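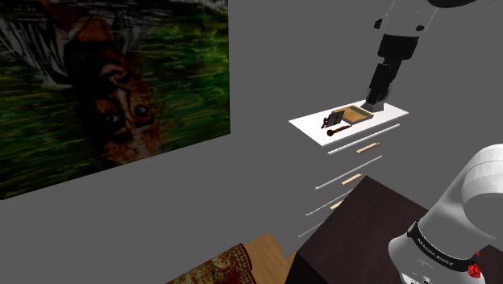
Simulated domestic room with table-mounted arm and chest of drawers, as used in the Pritside guidance on virtual test rooms.

Pritside publishes good practice guidance for simulated testing of household robot arms

PLOSITCOMBE, August – Pritside has published the first full edition of its good practice guidance for testing robot arms in simulated homes. The document sets out how a virtual room should be built, how a test should be run in it, and what must be written down before a result is passed to a customer, an assessor or another laboratory. It applies to fixed arms working at tables, worktops and storage furniture. Mobile bases and walking machines are outside its scope.

The guidance was drafted over two rounds of consultation. The second round drew 70 written comments, and nearly 30 of them concerned the same clause, on how much of a room may be left out of a model before the test stops being useful. The clause has been rewritten and is now clause 3.

Under the revised wording, a test room must contain the furniture the arm could reach or strike, together with the surfaces behind it. Decorative items such as pictures and rugs are to be kept in the model where the arm relies on camera input, as patterned surfaces can affect how objects are detected. Where a laboratory removes such items to save computing time, it must state this in the report and may not describe the room as furnished.

Shagufta Awan, who led the drafting group at Pritside, said: "We were receiving reports in which the word 'domestic' covered everything from a bare plane with a cube on it to a fully fitted bedroom. Both are legitimate tests. They should not carry the same label, and under this guidance they will not."

Main requirements

Mounting. The position of the arm's base must be recorded in relation to the supporting table and to the nearest piece of furniture. Clearance is measured from the outer surface of the arm, including any cable covers and fittings, and is checked at full extension as well as in the starting pose.

Objects. Small items on a working surface must have a stated mass, friction value and collision shape. Thin items, including cutlery and other objects with narrow handles, are to be given a collision shape that follows their outline. A plain box around a spoon is not acceptable for grasping tests, although it may be used where the spoon is only an obstacle.

Overlap. Before each run the model must be checked for parts that pass through one another. Any overlap between a gripper finger and an object at the start of a run makes that run invalid. Overlaps between fixed items of furniture must be listed but do not stop the test.

Contrast. Where furniture and wall are close in colour, the report must say so. A result obtained with pale furniture against a pale wall may not be averaged with results from rooms of higher contrast unless both sets are also given separately.

Lighting. At least two lighting states are required for camera-based tests. The direction and strength of each source are to be recorded in the scene file and repeated in the report.

Failed runs. All runs are to be reported, including those stopped by the operator or by a fault in the simulator. A failed run may be repeated, but the original result stays in the record with its cause, if known.

Limits on use

The guidance does not allow a simulated result to stand in place of a physical safety assessment. Contact force, stopping distance and behaviour after loss of power must still be measured on the machine itself. Simulated results may be used to choose which physical tests are carried out first, and to support a claim that a change in software has not reduced performance on a stated task.

Saqib Awan, technical editor of the document, said: "The most common error we saw in consultation drafts was a success rate quoted to one decimal place with no account of the friction values behind it. Clause 6 now requires the two to appear on the same page – if the values are missing, the rate should be left out."

Trial use

Qureshi, a test laboratory, applied the draft to its own library of rooms before publication. Laiba Siddiqui, head of simulation at Qureshi, said the work had taken longer than planned. "Most of our rooms needed new collision shapes for tabletop items, and several had no record of who had last changed them. The version control section is short, but it caused us the most work."

Remby, which supplies scene files to laboratories, will add the guidance's record sheet to its files from the next release. Existing files will be updated on request. Zaid Twal of Remby said customers should not assume that an older file meets the new clauses, even where the room looks the same on screen.

Availability

The guidance is free to download from the Pritside website, with the record sheet and a worked report as separate annexes. Printed copies can be ordered from the Plositcombe office. Laboratories that cite the consultation draft in current contracts may continue to do so until those contracts end, but new reports should refer to the published edition.

Comments on the text can be sent to Shabnam Janjua, publications manager, using the form in Annex C. Comments should quote the clause number and propose replacement wording.

Notes to editors

1. Pritside prepares technical guidance on the testing of automated equipment. Its documents are voluntary.

2. The terms "room", "run" and "starting pose" are defined in clause 2 of the guidance.

3. Media enquiries: Pritside press desk, Plositcombe.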